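Visit report: Durkel stone yard, Stemthorpe, and the fitted rooms at Lunosstead

The June visit was arranged to look at how decorative stone is cut, sealed and fitted for washrooms. Our party of six met at the Stemthorpe yard at 9.30 and was shown round by Beca Lloyd, who runs the cutting floor.

Slabs arrive by road and are stored upright on steel racks. Each is marked with its block number so that neighbouring slabs can be kept together when a job needs matching veins. The yard held 265 slabs on the day. Most counters are cut from stock 27 mm thick, with thinner material used for upstands. Cutting is done wet on a bridge saw, and the basin openings are then milled from a template. Beca Lloyd said that most breakages happen at the opening, where only a narrow strip of stone is left at front and back. Long pieces are carried on edge for the same reason.

After lunch we drove to Lunosstead to see finished work.
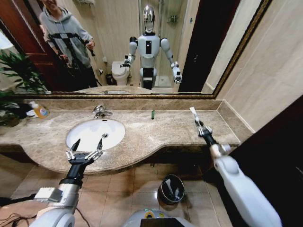

Reading time: 2 minutes

The points of interest in a washroom counter are the joints. A low backsplash keeps splashed water out of the gap between counter and wall, and a side splash does the same at the end. Both should be bedded on a flexible sealant, as a rigid filler tends to crack when the base units move. Brown mottled stone hides water marks fairly well, but soap left standing can dull the polish.

Sealing took up much of the afternoon's discussion. Durkel applies two coats of a penetrating sealer and leaves the stone for 24 hours before fitting. Lotte Van Hecke, from the fitting side, prefers a third coat near the taps - the polish there gets the most cleaning. She tests with a few drops of water on the surface. If the stone darkens under them, it is due for resealing. 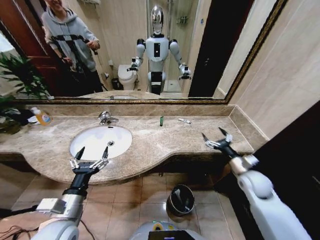
Marble countertop and gold-edged mirror, Lunosstead.

Mirrors are hung last, after the backsplash sealant has cured. Meijer brackets are used for the larger sizes, with the load taken at the bottom edge and the top fixings acting only as restraint. A gap is left above the stone so that the mirror can be lifted off without disturbing the splash.

We did not see any templating on site, and the edge polishing line at Stemthorpe was stopped for a belt change. Lotte Van Hecke has offered to send the sealer data sheets, and these will be passed round when they arrive.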